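Makico Bin Picking Club – Frequently Asked Questions

Who can join?
Any student enrolled at the college, from any department. You do not need to have taken the robotics course. Two of our current members study furniture design.

When and where do you meet?
We meet in the automation lab from 4:30 to 7 p.m. The lab door locks at 7, so pack up before then. Meetings start again in January after the break.

Do I need to know how to program?
It helps, but you can start without it. New members usually begin with gripper setup, lighting or test logging, and pick up Python from the others. If you already write code, talk to Henryk Pawłowska about the vision software.

What does the club work on?
One project per year. This year it is Fliltach, a program that chooses where a two-finger gripper should grasp things lying in a metal bin. We enter it in the student picking contest in spring.

How is the contest scored?
Each team gets 900 seconds of robot time, split over 2 runs. An item counts when it is released in the drop-off tray. Dropping an item back into the bin costs nothing except time. Touching the bin wall hard enough to trigger a protective stop ends the run.

What was last year's score?
315 points, which put us in 7th place. Most of the lost points came from round items rolling away as the fingers closed.

What kinds of objects do you practice with?
Mostly toys and small household things. We want a mix of shapes, so there is usually something round, something with a hole in it and something with an awkward outline. You can bring items from home – nothing made of glass, and nothing you need back in good condition.
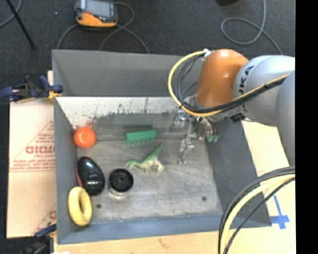

KUKA arm over the practice bin, with the ball, yellow ring and green dinosaur among the items.

Can I run the robot by myself?
No. There must be two people present, and one of them must have passed the safety check. Sławomir Laskowska gives the check at the start of most meetings and it takes one session.

Does it cost anything?
There is no fee. The club pays for contest entry. Travel is shared among the members who go.

Can I use my own laptop?
Yes, for writing code and looking at logs. Only the lab computer may be connected to the robot controller.

How do I sign up?
Come to a meeting and add your name to the sheet by the lab door. Wear closed shoes and tie back long hair.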